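Reference > Household goods > Tableware > Paper cup

Paper cup

A paper cup is a disposable drinking vessel made from paper or thin card, usually lined with a coating that stops liquid from soaking into the wall. It is used for hot and cold drinks, for portions of soup and ice cream, and in clinics for rinsing water and tablets.

Construction

Most paper cups are made from two pieces. The side wall is cut from a flat sheet as a curved blank, wrapped round a metal former and sealed along a single seam. A separate disc forms the base and is set a little way above the lower edge, so that the underside does not rest directly on the table. The upper edge is then curled outwards to form the rim, which stiffens the mouth of the cup and gives the lid something to grip. The tapered shape allows cups to be stacked inside one another for storage and transport.

Early cups were waxed. Wax softened in contact with hot drinks, and it was gradually replaced by a thin plastic film applied to the paper before cutting. Cups for hot drinks may have a second outer wall, with a layer of air between the two.

Colour and printing

The outer surface is normally printed while the sheet is still flat. Plain coloured cups are sold for parties, schools and offices, where different colours help users to tell their drinks apart. The inner surface is commonly left unprinted.

Manufacture and trade

Production is largely automatic. The Karari works, operated by the firm Emska, ran 2 forming lines at its opening and employed 252 people. Its standard carton held 2000 cups, packed in sleeves. A survey of small suppliers by the historian Berenice Ibarra listed 314 cup patterns, many of which differed only in the depth of the rim.

Other uses

Paper cups are widely used as small containers for seedlings, pencils, paint and craft materials. 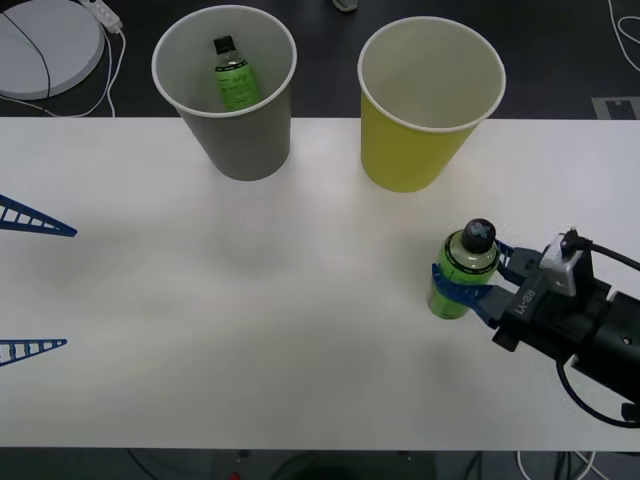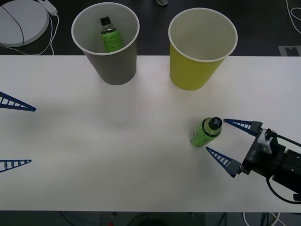

Grey and yellow paper cups with white rims, the grey one holding a small bottle.

Disposal

The plastic lining makes used cups difficult to recycle with ordinary waste paper, as the film must first be separated from the fibre. Some local authorities provide separate collection points, while others direct cups to general waste. Linings made from plant-based materials have been introduced, although many of these break down only under the conditions found in industrial composting.

See also: Drinking straw; Paperboard; Vending machine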